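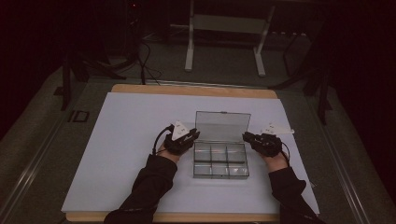 Noémie Guillot wrote to the workshop to ask whether a six-compartment box is large enough to hold the small hardware for a two-finger gripper build, or whether members should buy the larger case from the outset. The short reply is that six compartments are sufficient for one gripper. The longer reply forms part of this review.

Review: Rornier hand-held gripper kit
Reviewed for the Brivurdale shared workshop, 8/26/19

The Rornier kit is supplied as a set of black arms, pads, brass inserts and fasteners, with a printed manual of 28 pages. It was assembled at the workshop by Mitali Weerasinghe and Sumaiya Sikder over two evenings. No special tools are required apart from a soldering iron with a flat tip, used to press the inserts into place.

The manual is clear on the order of assembly but weak on alignment. Members should close the fingers by hand and check the gap between the pads before the final tightening. The arms have a small amount of play at the outer joints – acceptable for light objects, less so for anything with a smooth or sloping wall. 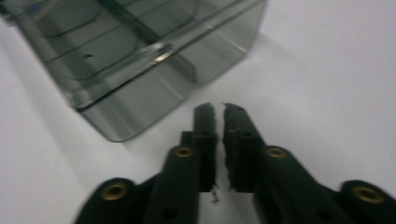
Pad wear is the second matter to consider. The rough black material grips plastic well, but it frays at the edges and sheds loose fibers. Replacement pads are sold in packs of 10, and the workshop recommends ordering one pack with the kit. Trimming the pads with scissors made the fraying worse.

Hardware should be sorted before work begins. The fasteners arrive mixed in a single bag, and two of the lengths are easily confused. A lidded box with one compartment for each length removes the difficulty. Members building a second gripper at the same time will need a second box.

The kit is recommended for members with some prior experience of heat-set inserts. First-time builders are advised to reserve a bench in September, when Prasanna Navaratnam will supervise assembly. Spare arms are not sold separately at present – a cracked arm means the purchase of a complete kit.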